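Conden Mobile Base: Specification Notes for Buyers

The Conden is a self-charging wheeled base for indoor corridors, loading areas and covered walkways between buildings. Nurnix supplies it with a two-column parameter sheet in Chinese. The notes on this page give the English reading of the main rows and the points that come up most often when a site is being measured.

Speed and battery

Travel speed is 5.4 km/h, which equals 1.5 meters per second. This is a brisk walking pace. On shared routes the limit is normally set lower during commissioning, and the lower figure should be used when estimating trip times.

The battery is rated 48V24Ah. Multiplying the two gives a nominal 1,152 Wh. Runtime is listed as 4H and charging time as 1.5H, so a full cycle of use and recharge takes 5.5 hours. A single base left to run full cycles through the day will complete four of them with two hours to spare. Sites that need continuous cover should order a second base or schedule short top-up charges between jobs.

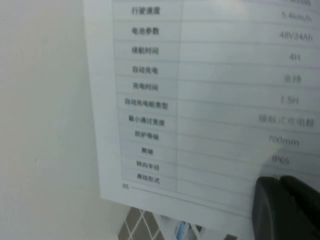 Automatic charging is supported. The pile is a contact type (接触式充电桩), so the base must reach the pile and touch it squarely. Fix the pile to a flat wall or a rigid post and keep the floor in front of it level. Mats, cable covers and door thresholds must not cross the approach. Wipe the contacts with a dry cloth once a month. Do not use oil or spray cleaner on them.

Passing width

Minimum passing width (最小通过宽度) is 700 mm, or a little over 27.5 inches. Measure the clear opening at its narrowest point, with the door in its normal open position and the handle included. Door frames are often wider than the opening they leave. A corridor that meets the figure when empty may fail it once carts or bins are parked along one side.

Protection rating

The rating is IP65. The first digit refers to dust-tight construction and the second to protection against water jets. It does not cover immersion, and it should not be read as approval for pressure washing at close range. Drain covers and standing water on the route should be reported at the survey.

Gradeability, turning radius and suspension

These three rows (爬坡, 转向半径 and 悬挂形式) depend on the drive option ordered. Values are confirmed on the quotation. Send the slope of every ramp on the route as a percentage, together with its length, and note any turn at the top or bottom of the ramp.

Ordering

Order code 246 covers the base with one charging pile. Order code 159 is the pile alone, for sites with more than one parking point. Lead time is 3 weeks from confirmed drawings. Installation takes 2 days, including the route survey, and the site must provide a grounded outlet at each pile location before the crew arrives.

Drawings and route questions go to Shiela Maglaya, technical sales. Include a floor plan with door widths marked. Plans without a scale will be returned.

Related items

Chisholm wall bracket for charging pile
Chisholm floor plate, bolt-down
Cladel top deck, flat
Cladel top deck with side rails
Conden replacement contact set
Conden spare battery pack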